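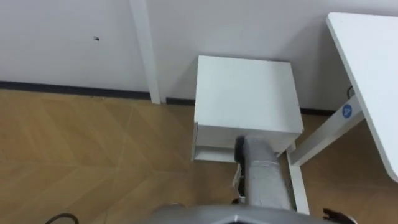 # Niltari gripper comparison, drawer set

Hi! This is the data card for the drawer part of my gripper comparison. I put two grippers, the Rulolberg and the Mac Giolla, through the same office furniture chores on the same robot, saved everything, and then got enough emails asking for the files that it seemed kinder to put them up properly. So they're up. Niltari is just my name for the folder (it was the name of the folder before it was the name of anything else, sorry).

Last updated April 20, 2021.

## What's in it

There are 334 episodes, all teleoperated, all from the head camera. Each one is a single try at a low drawer on a small white cabinet standing near a desk. An episode starts when the arm leaves its rest pose and ends when I let go of the controls, so some are over in a flash and some drag on while I mutter at the screen. No audio, you'll be glad to hear.

Every episode folder has:

- `head.mp4`, the color video
- `joints.csv`, joint positions for both arms, even when only one of them is doing anything
- `grip.csv`, commanded and measured finger opening
- `notes.txt`, whatever I typed right afterward, typos and all

The outcome lives in `notes.txt` on the first line, as `open`, `partial`, `slip` or `stop`. I used `stop` whenever I bailed out myself, so please don't lump those in with the slips! They mean different things and I'd hate to see the grippers blamed for my nerves.

## Why a low drawer

My first round was all cups and boxes on a table, and both grippers did fine, and I learned next to nothing. Low drawers are a lot meaner. The arm has to reach down and forward, the wrist ends up at an awkward angle, and the fingertips have to find an edge close to the floor that the head camera sees from above. White furniture against a white wall doesn't help the depth estimate either. If you train on this set and your model keeps going for a spot in front of the cabinet, welcome to the club.

## How the two compared

The Rulolberg is the one I'd pick for this job. It gets in under a lip nicely and the soft close setting is very forgiving when your approach is off. What I don't love is the lag. There's a small wait between the command and the fingers moving, and with a drawer that's already rolling you really feel it. Check `grip.csv` and you'll see the measured line trailing the commanded one the whole way.

The Mac Giolla is quick, and I mean quick, but it wants to be lined up square. Come in crooked and one finger lands first and shoves the cabinet sideways, and then you're chasing it. On tabletop stuff I still like it better. I also had to redo its zero point more often than I wanted to, and 17 episodes were recorded with the old zero. They're listed in `bad_zero.txt`. I left them in on purpose because the video is perfectly good, just skip the finger readings.

## Using it

Unzip it, then run:

`python check.py --root ./niltari`

It looks for missing frames and prints a list. You should get an empty list. If you don't, the download probably got chopped, so try again before writing to me.

The split file puts 100 episodes aside for testing, with both grippers mixed in. You can make your own split, of course, but please keep episodes from the same session together or your numbers will look much rosier than they should (ask me how I know).

## Stuff to watch out for

- One room, one operator, one style of driving. I tend to come in from the left and so will your model.
- The head camera was bumped once partway through. `calib_a.yaml` is for before and `calib_b.yaml` is for after, and each episode's notes say which one to use.
- Timestamps in `joints.csv` are from the controller clock and the video uses its own. `sync.py` lines them up well enough for me, but don't count on it for anything that needs single frame accuracy.
- Force readings aren't included. The Mac Giolla reports them and the Rulolberg doesn't, and I didn't want half a column.

## Coming next

Cabinet doors, with the same two grippers. I'd like to get to nearly 1,000 episodes across both sets before I touch the camera mount again, and after that I want to try the Clollasham controller, which is still in its box.

Free for research and teaching. If you find a wrong label, send me the episode number and I'll fix it in the next upload.

Filed under: Robots & Grippers, Datasets, Teleoperation

Contact | © 2021 Niltari | Back to top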